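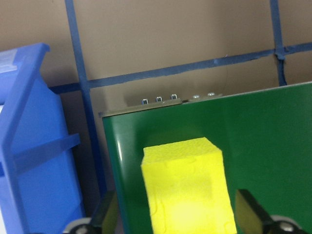 緑のボードと黄色いブロック、手首カメラから

2020年11月23日

サークルの活動記録、だいぶ間が空いた。前に書いたのが9月で、そのときはまだアームの組み立てが終わったところまでだった。今は学内大会の課題に向けて、ブロックをつかんで青い箱に入れる動作を作っている。

チーム名は Cekitz のまま。大会の名前は Zumgate で、今年は外部の会場を使わず、各チームが自分の部室で走らせて記録を提出する形になった。提出の締め切りまであまり余裕はない。

課題の中身はこう。台の上に緑のボードを置き、その上にスポンジ系のブロックを載せる。アームがそれをつかんで箱まで運ぶ。制限時間は18分で、時間内なら何回やり直してもいい。ただしボードから落としたブロックは人が戻してはいけない。床に落ちたらそのブロックは終わり。

台には青いテープで格子を作ってある。アームの座標と台の座標を合わせるときの目印で、最初は定規を当ててきれいに貼ったのに、何度も貼り直しているうちに端がぼろぼろになってきた。交差するところはテープが重なってよれている。認識には格子を使っていないので動作には関係ないが、位置合わせのときに「この線のどこを基準にするのか」で毎回少しもめる。線の左端を基準にすると決めて、ノートの表紙の裏に書いた。

今週やったのは、ほとんどつかむ高さの調整だった。ブロックは柔らかいので、多少ずれていても指が閉じれば持ち上がる。問題は指先がボードに当たるほうで、低く入りすぎるとボードごと押してしまう。ボードが動くと次のブロックの位置も全部ずれる。逆に高すぎるとブロックの上のほうだけをつまむ形になり、運んでいる途中で回って落ちる。結局、最初に決めた高さから2ミリ上げたところで落ち着いた。たった2ミリに三日かかっている。
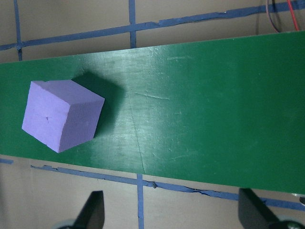 次に手をつけたのが向きの問題。ブロックがアームに対してまっすぐ置いてあれば何も考えなくていいのだが、斜めに置かれると角をつかみにいってしまう。角をつかむと、閉じる途中でブロックがくるっと回って、たまたまうまく面に合うこともあるし、そのまま弾かれることもある。練習ではこの「たまたま」に助けられていた回がけっこうあって、記録を見直すまで気づかなかった。

そこで、手首のカメラでブロックの輪郭を取って、その角度に合わせて手首を回してから下ろすようにした。画像処理の部分は去年の先輩たちが残した Purkley というプログラムを直して使っている。コメントが少なくて読むのに苦労したが、角度を出す関数はそのまま使えた。色のしきい値だけは全部取り直した。黄色は照明が当たると白っぽく飛んで、面の真ん中に穴が空いたような認識結果になる。紫のほうは影の側の面が暗くなって、上の面と別の物体だと判断されることがあった。ボードの反射も困りもので、白く光る部分を消すために蛍光灯を一列だけ消してみたら、今度は紫がもっと暗くなった。元に戻した。

しきい値を広げて、穴は後処理で埋めることにした。輪郭は少しふくらむけれど、角度はほとんど変わらない。ブロックの縁も欠けたりへこんだりしているので、もともときっちりした四角にはならない。

昨日、通しで24回やった。結果は成功が18、失敗が6。失敗のうち四つはつかむところまではできていて、箱の縁に当てて落としている。運ぶ途中の高さが足りないだけなので、これは直せると思う。残りは認識の失敗で、ログを見たら輪郭の面積が761ピクセルしかなかった。影の側の面だけをブロックだと思っていたらしい。面積が小さすぎるときは撮り直す、という処理を足した。まだ試していない。

部品の話も少し。Frerichs の模型店に頼んでいた予備のサーボが届いた。今付いているものは手首を回すときに音がするようになっていて、動きには出ていないが、提出用の記録を取る前に交換するかどうか迷っている。交換すると原点を取り直すことになり、高さもまた合わせ直しになる。個人的にはこのまま行きたい。次の活動日に全員で決める。

残りの作業。
箱に入れるときの高さを上げる。
撮り直しの処理の確認。
テープの貼り直し(やるなら位置合わせの前)。
通し練習を同じ回数もう一度。
提出用の書類。これは私の担当で、まだ一行も書いていない。

次は提出が終わってから書くと思う。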